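Memoria de la visita técnica al taller de manipulación de Clesero
Asignatura: Sistemas Robotizados. Grupo de prácticas 3
Autores: Thiện Đồng y Đạt Đoàn

1. Objeto

La memoria recoge lo observado en la jornada de puertas abiertas de Clesero, celebrada en octubre. El interés del grupo se centraba en el registro de demostraciones manuales con pinzas portátiles, método que la asignatura trata en el tema de aprendizaje por imitación. No se evalúan los modelos entrenados con esos datos, que quedaban fuera del programa de la visita.

2. Puesto de trabajo

El registro se realiza en la planta superior, junto a la barandilla. Los operadores trabajan de pie y llevan parte del equipo en mochila. Cada pinza consta de un cuerpo de color claro, dos dedos gris oscuro y un marcador fiducial blanco y negro.
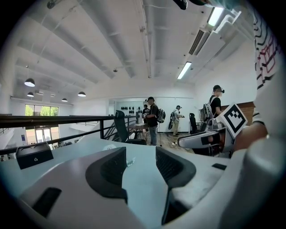
Figura 1. Pinzas portátiles con marcador fiducial y operadores al fondo.

El marcador sirve de referencia para estimar la posición relativa de las dos pinzas. Según la explicación recibida, la estimación se degrada cuando el marcador queda oblicuo respecto a la cámara. La apertura de los dedos se guarda en un canal aparte, sincronizado con el vídeo mediante el programa Sestavau.

3. Desarrollo de la demostración

La tarea mostrada al grupo fue la manipulación a dos manos de objetos ligeros sobre una mesa azul claro. Antes de cada serie se repite la calibración. Una serie se interrumpe si se pierde el seguimiento de cualquiera de las dos pinzas, y en ese caso el episodio se descarta completo.

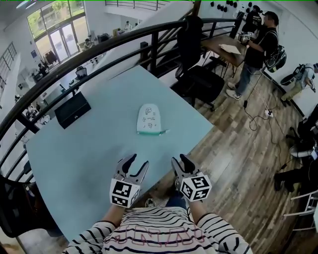 El criterio de descarte explica parte de la diferencia entre lo grabado y lo aprovechado. El lote que se nos facilitó contiene 2000 episodios, de los cuales 1767 superan la revisión. Los 233 restantes se reparten así: 147 por pérdida de seguimiento y 86 por otras causas, sin desglose. La tasa de aprovechamiento es del 88,35 %.

De los episodios válidos, 363 corresponden a tareas con dos pinzas. El resto son tareas de una sola mano. No disponemos de la duración de cada episodio, por lo que no se ha calculado el rendimiento por hora.

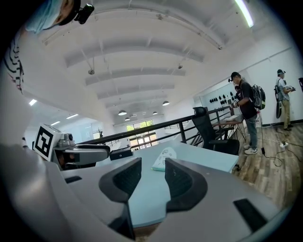 En el turno de preguntas se planteó el efecto del cableado sobre la libertad de movimiento del operador. La respuesta fue que limita el desplazamiento, aunque no la orientación de la muñeca. El grupo no pudo comprobarlo. También se preguntó por la compatibilidad con el formato Skistov, usado en nuestro laboratorio. La conversión es posible, con pérdida de las marcas de calibración.

4. Observaciones

La curvatura de imagen de las cámaras de las pinzas es acusada y obliga a corregir la distorsión antes de cualquier medida. En la práctica 4 se aplicará el modelo de ojo de pez visto en clase a una muestra del lote. Queda pendiente solicitar los parámetros intrínsecos de las cámaras.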